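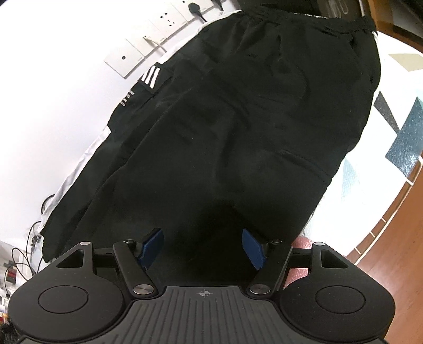

Black trousers with an elasticated waist.

Pliltholm Clothing Repairs and Alterations: Frequently Asked Questions

Do I need to book?

No, you can bring items to the counter whenever we are open. Booking is only needed for wedding and formal wear, where we set aside 40 minutes for the first fitting. Ring the shop or ask at the counter for a slot.

Where are you?

We are at 9 Drorberg Lane, next door to the key cutter. There is a step at the front door. If you need level access, use the side entrance from the car park and press the bell.

How long will my repair take?

Most hems, buttons and simple seams are ready within four working days. Zips and linings take a week. Coats can take up to two weeks in autumn, when we get a lot of them. You will be given a date when you leave the item and a text message when it is ready.

Can you do it the same day?

Sometimes. Trouser hems handed in before 10 am can often be done by closing time for an extra £5. We can't promise this in March, when the school production costumes come in.

How much do you charge?

Plain trouser hem: £11
Jeans hem, keeping the original edge: £15
New waist elastic: £12
Trouser zip: £16
Jacket zip: from £24
Patch, inside or outside: from £8

Anything over £100 is quoted in writing first. You pay when you collect, by card or cash.

Can you replace elastic that is stitched into the waistband?

Yes, but it takes longer than elastic that runs through an open channel. The old rows of stitching have to be unpicked before the new elastic goes in. Please try the garment on before you bring it and tell us if you want the waist tighter, looser or the same as before.

Should I wash things first?

Yes please. We do not work on unwashed clothes and will hand them back at the counter. If you are having new cotton trousers shortened, wash and dry them twice before the fitting, as some will shrink in length.

How do I mark the length I want?

Wear the shoes you will normally wear with the trousers and have someone else put the pins in. One leg is enough unless you know yours differ. You can also bring a pair that fits well and we will copy the inside leg.

What don't you repair?

Leather, fur, waxed jackets and tents. We pass waxed jackets on to Beneš in Flenunlow, who reproof them as well.

Who will do the work?

Rozália Zelenák does the tailoring and formal wear. Jihad Qaisi does zips, denim and most of the machine repairs. Oanh Kim is at the counter and can answer questions about prices and dates.

What if I'm not happy with it?

Bring it back within 30 days with your ticket and we will put it right free of charge. We can't lengthen trousers once the spare cloth has been cut off – tell us when you drop them in if you would like it left inside the hem.

How long do you keep uncollected items?

Three months from the date on your ticket. After that they go to a charity shop.

Page last updated 15 February 2021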